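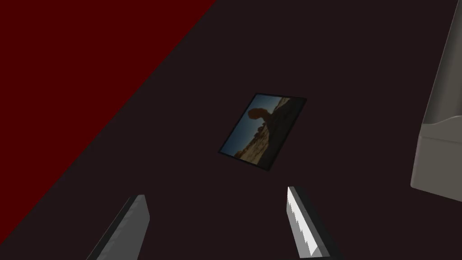 About Tirholm

Tirholm records demonstrations of manipulation tasks for companies and laboratories that train robot arms. An operator performs the task, either by moving the arm by hand or by driving it remotely, and we deliver the recorded motion together with the camera views, gripper state and a written task sheet. We do not build arms, and we do not sell trained models.

The company was founded in 2018 by Perihan Başaran and Emiliano Ibarra, who had previously written control software for packaging lines. The first contract covered a single task, placing cartons in a tray. We now employ 16 people, most of them operators.

How we work

Most projects begin in simulation. The client sends a description of the task and the objects involved, and we set up a work surface, a gripper and the objects in a rendered environment. Operators drive the simulated arm with a handheld controller that maps wrist motion to gripper motion. Flat items such as prints, cards and envelopes are almost always started this way, as the approach angle and finger height have to be settled before any hardware time is booked.

Once the task sheet is stable, work moves to the physical cells. There, operators use one of two methods. In hand guiding, the arm is put in a compliant mode and the operator moves it by the wrist. In remote control, the operator sits at a leader arm and the follower copies its joint positions. Hand guiding is used for slow contact tasks. Remote control is used wherever the operator's hands would block a camera.

A standard order is 2000 accepted demonstrations per task. Each one is replayed and checked by a second operator before delivery. Rejected attempts are kept, labeled with the cause, and supplied on request. Start positions and object angles are varied according to a schedule agreed with the client.

People

Perihan Başaran is managing director and handles contracts.
Emiliano Ibarra is responsible for the simulation software, including Pinitz, our scene editor.
Lucía Herrero leads the operator group and trains new operators. Training lasts 58 hours, split between simulation and the cells.
Iñaki Paredes maintains the physical cells and the leader arms.
Vega Pacheco runs data review and writes the task sheets.

Locations

The office and simulation room are in Punlow. The physical cells are at our Arroyo site, which has its own loading door for client hardware. Visits to Arroyo are by appointment on Wednesday afternoons. Closed shoes are required in the cell area.

Requests for a sample data set should state the arm model, the gripper type and the file format needed.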